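HOME & LIVING | Local | Kitchens

Talville tea room thins out its mugs, keeps the pink one

14 shares | 3 comments

The Tesano tea room in Talville has finished its spring clear-out, and regulars will find a good deal less to knock over. Mwajuma Simiyu, who runs the place, spent most of April deciding which cups had earned a spot near the kettle. Her standard was simple enough: if she couldn't remember anyone drinking from it, it went.

The back corner got the plainest treatment. It now has a white table, a white curtain and a black metal rack with trays, a color scheme Simiyu calls "restful" and her business partner, Bakari Ogola, calls "the dentist."
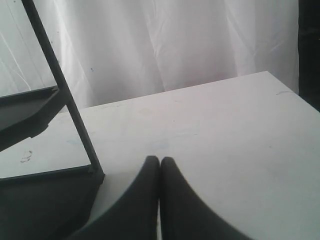 Ogola's main objection is to the tabletop. White shows everything, he argues, and he has been proved right by a number of small marks that don't seem to care how hard they're scrubbed. Simiyu has tried baking soda, lemon and a paste whose recipe she won't share -- possibly out of embarrassment. She has since declared the marks part of the table.

The rack caused less trouble. It replaces a cupboard with a door that opened only for Ogola, and then only before noon. Cups will live on the trays, where people can reach them without asking.
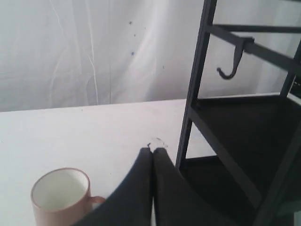
Among the survivors is a dusty pink mug with a white inside, which Ogola has been defending for years. It was marked for the donation box twice and came back both times. Simiyu says she has stopped fighting over it, though she would like it washed more often.

The rest of the cups go to the Talville swap table next month. Anyone missing a lid, a saucer or a spoon should ask at the counter before then. Tea is served from 8 a.m.

Filed under: Tea rooms, Clearing out, Talville

Contact the newsroom | © Talville Notes | Back to top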